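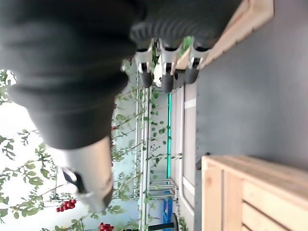 Évan Joly commented on my last garage post that a crate is a crate, you can knock one together out of scrap in an afternoon, and he'd never hand over money for slats and a few screws. Fair enough, Évan! I said pretty much the same thing for years. Then I tried making my own, and it came out with one corner so crooked that it rocked every time I dropped a hammer in it. So I bought the Carré slatted crate from Drastorgate, and then I bought another one, and I've been using them hard enough since August to have opinions.

We use cookies to remember your preferences and count visits. By continuing to read you accept our cookie policy. Accept | Settings

First, what you get. The Carré comes flat, in light unfinished wood, with the slats in one bundle and the corner posts in another. There's a little bag of screws and a sheet of drawings with no words on it. I paid 40 dollars for the large one, which made me wince a bit, and I nearly went for the Grirkon bin with the lid instead (also nice, but the lid is a pain under a shelf, and I'd have been pulling the whole thing out every time I wanted a pencil).

Putting it together took me about 50 minutes for the first crate and a lot less for the second. The holes are drilled for you and on mine they all lined up except for one on a bottom slat, where I had to lean on the thing with my knee to get the screw to bite. If you have a couple of clamps, get them out before you start. Holding a corner square with one hand while you drive a screw with the other is how I ended up with the crooked homemade one, and a clamp across each end fixes it completely. Mine are plain metal ones and I wouldn't be without them. Don't crank them down too hard on this wood, though – it's soft, and I left a nice round dent in the top slat that I get to look at forever. A scrap of cardboard under the jaw would've saved me.

I gave the inside a quick rub with 80 grit and left the rest alone. The outside is smooth enough to carry against a sweater, but the cut ends of the slats are fuzzy and I did pick up a splinter on day one. For the price I think somebody at the factory could have run a sander over those!

Now for the good part, which is how it holds up with stuff in it. I keep offcuts in one and odds and ends in the other: extension cords, a level, rags, the sanding block I can never find. The gaps between the slats are just right for long things. You can see what's down at the bottom without tipping it all out, and sawdust falls through instead of collecting in a gritty layer like it did in my old plastic tub. (It falls onto the floor, sure, but I sweep the floor. I never once cleaned out that tub.)

What it's no good for is small hardware. I tossed a handful of washers in there the first week and was finding them under the bench for ages. I ended up putting a shallow tray from Derkcombe inside for the little stuff, and it sits in there fine with a bit of room at the side. Drastorgate sells a liner too, but it's 11 dollars for what looks like a piece of felt, so I passed.

The handles are just a gap under the top slat. Okay for a medium load, rough on the fingers when it's full of hardwood. I wrapped a strip of old bike tube around each one and now it's great. If you've got big hands you may want to do that right away, because there isn't much room in there to begin with.

I've dragged both crates in and out, sat on one to change my boots, and stood on the other to reach the top shelf, which I'm fairly sure the wordless drawings tell you not to do. Nothing has come loose so far. One slat has a hairline crack near a screw, and I'm keeping an eye on it.

Would I buy it again? I did, so yes, but I'd wait for a sale, and I'd ask for the ends to be sanded if I thought anyone would listen. And Évan, if you really can turn out a square one in an afternoon, I'll pay for the wood and you can make me the third. It needs to be a little narrower than the other two to fit next to the bench leg.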